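# Tastosero: a parts guide for opening up old desktop towers

Welcome! Tastosero is a small collection of pictures and notes about the insides of ordinary desktop computers. It grew out of the repair bench at Vorkoto, where Yesenia Villaseñor kept getting the same question from people with a screwdriver in one hand – "which one of these is the power supply?"

If you've never taken the side off a PC, you're in for a treat. It's one of the friendliest machines to learn on, and most of what you find in there can be lifted out and put back.

## Before you start

- Shut down, pull the power cord and hold the power button for 10 seconds.
- Lay the tower on its side, open side up.
- Touch bare metal on the case before you touch a board.
- Keep a dish handy for screws. Lionel uses 2 dishes, one for case screws and one for drive screws, and we've all copied him by now.

Leave the cables plugged in for your first look. Follow each one from end to end with your finger and you'll learn more in ten minutes than from any diagram (including ours!).

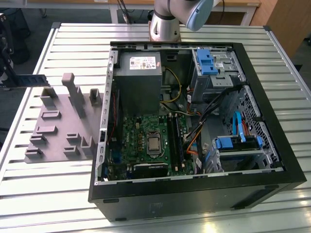 *Tower on its side with the panel off: power supply upper left, optical drive bay upper right, hard drive cage below the bay.*

The colored plastic is a great place to begin. Blue on a latch or drive tray usually marks something meant to be handled, and on this one you'll find it on both the optical bay and the hard drive tray. The memory slots are the two long black ones beside the processor socket, with little latches at their ends. Many first-timers go for the graphics card first, which is fun too – just remember the screw at the bracket and the catch on the slot.

## What's in the collection

| Folder | Contents |
|---|---|
| `open/` | Whole towers with the side panel removed |
| `parts/` | Single components out of the case |
| `notes/` | Part names and removal tips, in plain text |

There are 40 part names in `notes/terms.txt`. Kai Frerichs and Yiran Jiang wrote the first list and Zihan Lu merged the duplicates, so "PSU" and "power supply" now live on one line.

## Known gaps

- No laptops and no all-in-ones yet.
- Left and right in the notes follow the picture, so turn your tower to match.
- Tips for stiff RAM latches are thin. Please send yours!

## Contributing

Corrections of any size are welcome. Add your line to the right file in `notes/`, use the everyday name first and the abbreviation second, and put your name in `CREDITS`. New pictures go to Yesenia for a quick check of the part names before they're merged.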